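Staff Meeting Minutes, Skanham Returns Depot, Oct 12, 2022

Back break room, after early shift. I took the notes again, so if I got your point wrong, come find me at bench two and I'll fix it before these go on the board. Both shifts were there, plus the site manager, the shift leads and one person from the Caldeira project (the folding automation, for those who were on leave when it got its name). Gomirport was supposed to call in and did, for a bit, until the speaker phone quit.

Last meeting's minutes

Okayed with one change. I had written that the late shift "agreed" to swap break times with packing. They want it to say they agreed to think about it. Fixed!

Where we are with Caldeira

The project person went first. The glove table has logged 2,397 folds since July, counting liners, bags and the cloth wraps together. Over 300 of those have to be thrown out, mostly from the first weeks when the cubes kept slipping on the back of the hand and the tracking went with them. The new straps are better. People with small hands say they're still too loose, and I wrote that down twice because it got said twice.

The folding arm itself is still at the Wadgate workshop. It can do a flat wrap if somebody lays it out nicely first. It can't do a crumpled bag yet, and crumpled is how pretty much everything gets to us! Somebody asked when it's coming here and the answer was early next year, maybe, and only to lane four. Please don't go around telling people it's coming for Christmas — I've heard that one from three different folks already.

What it's like on the table

Most of this part came from people who've done a turn. The gloves are warm and you lose some feel in your fingertips, which matters with the thin plastic stuff because you can't tell if you've got one layer or two. You end up going slower and kind of over-careful. One of our fastest folders said she doesn't fold like herself in them, and that if the arm learns from her it'll learn from her on a bad day. The project person said they want normal folding, mistakes included, and nobody's speed on the table goes in their file. I asked for that in writing and the manager said yes, so it's in the actions.

There was also a back-and-forth about corners. Early shift finds a corner and shakes the thing open. Late shift mostly smooths from the middle with the flat of the hand. Apparently both are fine to record, though I did get the feeling we could have argued about it until dinner.
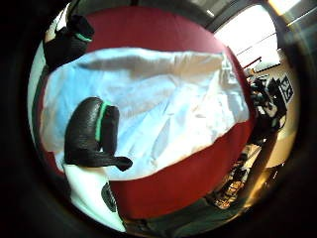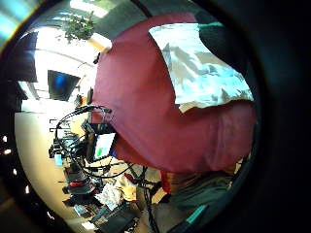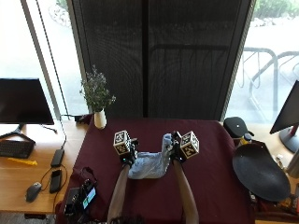
Glove table. Something pale and creased on the red top in all three, and the marker cubes are easiest to see in the last one.

Turns and pay

Table turns stay at two hours at most, with a real break after. They count as bench time for pay. What they didn't count toward until now was the monthly bench bonus, so anyone who did a lot of glove work in the summer lost out on it. The manager hadn't caught that and said so. It'll be made up in the next pay run, and if yours looks wrong, bring the slip.

Several people want turns to be by choice only. The manager would like everyone to try it at least once so the folding isn't all from the same few hands. We landed on this: sign-up sheet first, and if there are gaps the leads ask around, and you can say no. Wrist trouble is an automatic no and you don't need a note from the doctor.

Jobs

This was the long one. The question was put pretty bluntly: when the arm is running on lane four, what happens to lane four? Four people are on it now across the shifts. The manager said no one gets let go because of Caldeira, and that lane four folks would move to checking and repair, where we're behind anyway. Somebody pointed out that repair pays a grade higher and asked if the people moving would get the grade. Long pause. The answer is that it's being looked at, and I'm writing it exactly that way so we can bring it up again next time.

Gomirport came on the phone around here. They've had a sorting machine for a while and their main advice was to get it settled ahead of time who clears the jams. Theirs fell to whoever was standing closest, and that person still had their own count to make! Then the line went dead. I've asked them to email the rest.

One of the late shift said he'd be glad never to fold another liner in his life, arm or no arm, and I'd say he got the biggest laugh of the day. Others like folding and would miss it, me included. It's the one part of the day where you can talk.

Next batch

The project wants another 500 folds, bags only, as crumpled as they come off the truck. Please don't pre-flatten them to be helpful.

Other stuff

The fan by bench six is still rattling. The new tape guns are terrible and everyone agrees, so the old ones are coming back while stock lasts. Whoever borrowed the long step stool from receiving, they'd like it back.

Actions

Manager: written note that table speeds stay out of personal files. Bonus make-up in next pay run. An answer on the repair grade.
Project: smaller straps, and ask Wadgate for a day when a few of us can go and watch the arm.
Leads: sign-up sheet on the board by lane four.
Me: chase Gomirport for their email, type this up.

Next meeting is same room, and late shift gets to pick the time.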